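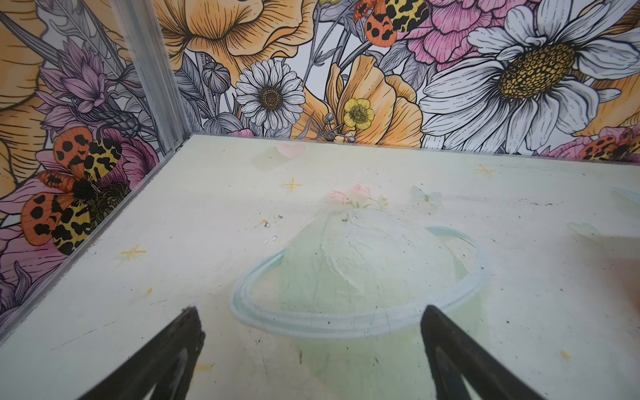
2020年10月24日，星期六

周末来加个班，本来只想把台面擦一擦，结果擦着擦着又折腾了大半天。先记下来，不然下周Kanako Sakamoto问起来我又要翻聊天记录。

先说星球那块印花的地方。浅绿色的大星球外面套一圈浅蓝的环，顶上还开着一小簇粉花，我一直挺喜欢的，可惜颜色已经淡得厉害。粉色的爱心和浅蓝的蝴蝶都快跟米白底子混到一起去了，反倒是那几颗黄色四角星还算精神。7月我们就商量过要不要重印，当时大家都说再撑一撑，就撑到了现在。

今天主要想弄明白一件事：上面那些深色小点到底哪些是脏，哪些是印层已经破了。这两种远看一模一样，擦的时候待遇可完全不同。脏点你怎么擦都行，破点越擦越大（上次我就是这么把一片叶子擦没了半边，到现在还有人拿这个笑我）。

做法记一下：

先用软毛刷干扫，一定从里面靠墙的地方往外扫，别反过来。反过来扫的话，碎屑全钻到透明压条底下去了，那条缝细得要命，牙签都不好使。扫完以后拿斜光照，手机的手电筒贴着面板平平地打过去，凸起来的是脏东西，陷下去的是缺口。这个办法是Nadiia Boiko教的，比我以前趴在那里用指甲刮文明多了。

然后才轮到湿擦。布要拧到几乎挤不出水，Rasik兑水用，先找一个角落试，等一会儿再看白布上有没有颜色。我试了，白布上有一点点粉，所以粉色的花和爱心一律只用清水，别碰Rasik。绿色和蓝色倒没见掉。黄色没试，下回谁有空试一下，写在这页后面就行。

星球顶上那片发白的地方我没敢动。那里有几处小缺口，边上的印层用指肚摸是翘的，再擦就要带下来一片。我拿低粘的纸胶带轻轻粘了一遍浮灰，就收手了。要补的话得先把边压平，可是压平用什么胶，我们到现在都没吵出结果来。Hryhorii Lytvynenko坚持白乳胶，我觉得白乳胶以后会发黄，他说我那是买到了差的。行吧，那就各做一块小样，放窗台上晒着比。

顺便说墙面。黑线勾边、里面填色的花，密密麻麻一大片，这种图案最大的好处就是耐脏，最大的坏处也是耐脏，蹭上去一道灰你根本找不着。我今天找的办法很土：拿一张白卡纸，中间剪个小窗，贴着墙一格一格挪着看。只盯着小窗里那点东西，眼睛就不会被整片花带跑。靠近角上那根银灰色立柱的地方最该看，立柱表面有棱，灰爱往棱里钻，抹布一带又带到墙上去了。所以顺序是先擦柱子再擦墙，柱子用棉签竖着走，墙用干布轻轻按，不要抹！

墙面是Hukent的料，当初买的时候还剩了一卷尾料，在高柜最上层，我今天特地爬上去确认了，还在，没受潮。要换局部的话够用。不过接花很难，这种大花图案错开一点点都特别扎眼，我宁可忍着那道灰。

再说重印的事。Bramik的报价昨天晚上到的，整套面板加打样，2,377，含运费，不含裁切。裁切我们自己来，反正有刀有尺。有两点我今天在电话里跟他们对过了：

文件要300 dpi，我们手里的原稿够，就是颜色得重新调。原稿的粉很艳，大家又都说习惯了现在这种旧旧的淡色，真印成原来那么艳，估计第一天就会有人抱怨刺眼。我的意见是取中间，比原稿淡一档。

覆膜要哑光。亮膜反光太厉害，顶灯一开，面上一块一块的白斑，找个小零件能找到眼花。哑膜容易留划痕，这个我认了，划痕总比找不着螺母强。

他们给的纸样里我最满意205那个编号，手感涩涩的，放小东西不打滑。样张我钉在这一页后面了，大家摸完请钉回去，别带走，上次的样张最后是在Miroslava Yatsenko的书里当书签找到的。

下午开始收拾Strand那个活儿剩下的工具。说是收拾，其实就是给每样东西认个家。我现在的原则特别简单：长的进盘，圆的靠盘，小的单独放。黄橙色那个圆角长方形托盘就给螺丝刀睡，刀头朝里，手柄朝外，伸手就能握住。黑底带橙红的手柄在黄盘子里很好认，这一点我相当得意。

黄铜色那个底座宽、上头窄的接头，立着放，宽的那头朝下，它自己站得很稳。之前老有人把它横着扔，一碰就滚，滚到桌子边上我心脏都要停一下。双头开口扳手暂时还没有固定位置，本来想放进托盘跟螺丝刀作伴，可是两样金属叠在一起，拿一个就会带出另一个，哐啷一声，烦人。先让它在外面躺着，等我找到一条合适的软垫再说。

最头疼的是那颗小小的、像螺母的圆件。中间颜色发深，金属色，掉在印着玫瑰的地方倒还看得见，要是往叶子那边一滚，就得全体趴下来找。我提议弄个带磁的小碟子，Nadiia Boiko提醒我先看看它吸不吸磁。对，这个我还没试，写在这里，周一前试掉。

还有那朵七彩的小花，中间一张红黄相间的笑脸。每次收拾都有人问它算工具还是算玩具，我每次都说算同事。它在桌上有个很实际的用处：我拍颜色小样的时候常常拿它当参照，绿黄橙红紫，深蓝浅蓝，一圈全齐了，哪个颜色偏了一眼就知道。当然不能当正经色卡用啦，可是拿来跟Bramik的人打电话的时候对一对，“比花瓣那个浅蓝再灰一点”，这话他们居然听得懂（我给他们寄过一朵一样的）。

玫瑰那边的台面也是米白底，粉玫瑰配浅绿叶子，一样褪了色，小黑点集中在中间和右边。我的猜测是这两块平时摆弄金属件最多，碎屑、手上的黑油，全往那里去。猜测归猜测，擦的时候我准备按区来：左边只扫，中间和右边扫完再用胶带粘，最后才上布。灰绿色蝴蝶那一带要格外轻，它本来就淡，再淡就真飞走了。

收到这一步，我在群里问大家玫瑰这块要不要跟星球那块一起重印。

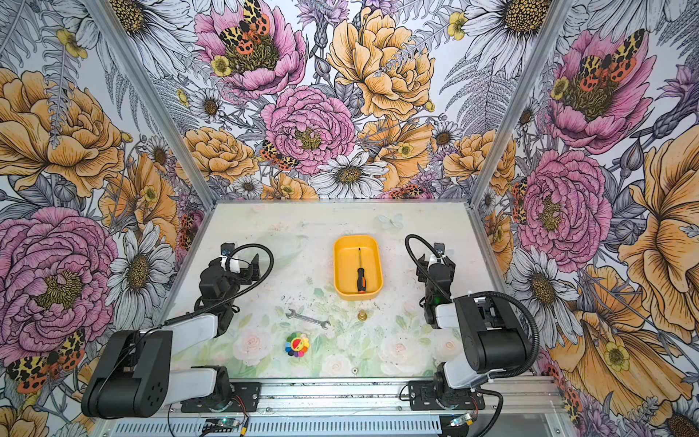 Miroslava Yatsenko回得最快，说她反对一起换：两块同时换新，以后就没有旧的可以对照了，哪天想知道哑膜用久了会变成什么样，连个比的东西都没有。她建议先换磨得更厉害的那一块，另外一块再用一阵子，等新的那块也用旧一点再决定。

我想了想，她有道理。而且这样还能把裁切的活分两次干，我的腰会感谢她。只是Bramik的报价是按整套算的，拆成两次要不要重新收打样费，得问。我已经写了邮件，语气很可怜的那种。

关于“哪块磨得更厉害”，我自己投星球一票。那边印层有缺口，玫瑰这边我今天用斜光照下来，多半还是脏点，擦得掉的。Kanako Sakamoto投玫瑰，理由是她每天在玫瑰这边干活，看得烦。这理由也不能说不成立。

剩下的零碎：

软毛刷快秃了，要买2把，一把只准干用，麻烦大家不要拿它蘸水。

Rasik还有小半瓶，盖子裂了，我用胶带缠着，倒的时候手扶住。

透明压条有一头摸着有点松，我没拆，怕装不回去。Hryhorii Lytvynenko说他来弄，我就当他答应了，白纸黑字写在这儿。

卡纸小窗放在左手抽屉里，看着像废纸，请别扔！！

晒胶的小样我明天路过的时候放上窗台，正面朝外，背面写了是哪种胶。写的时候笔漏水，字很丑，凑合认。

晚饭吃的是昨天的饺子，凉的，记这个没什么用，就是想记。

分类：工作台日志 / 清洁与修补　标签：台面、印花、覆膜、工具收纳

评论

Nadiia Boiko：黄色我试了，星星那边，用清水没事，Rasik擦完布上有一点点黄。所以黄色也归到粉色那一类吧，别用。

Hryhorii Lytvynenko：压条我没说“我来弄”，我说的是“我来看看”。不过好吧，下周弄。白乳胶不会发黄的，你等着瞧。

Kanako Sakamoto：我还是投玫瑰。另外205的样张我摸过了，同意，就是有点吸灰，谁去拿湿手指按一下看看会不会留印子？

Miroslava Yatsenko：书签那件事能不能不要每次都写进来……扳手的软垫我家有一条旧的毛毡，灰色的，要的话我带过来剪。

Kanako Sakamoto：毛毡要！顺便给接头底下也剪一块圆的。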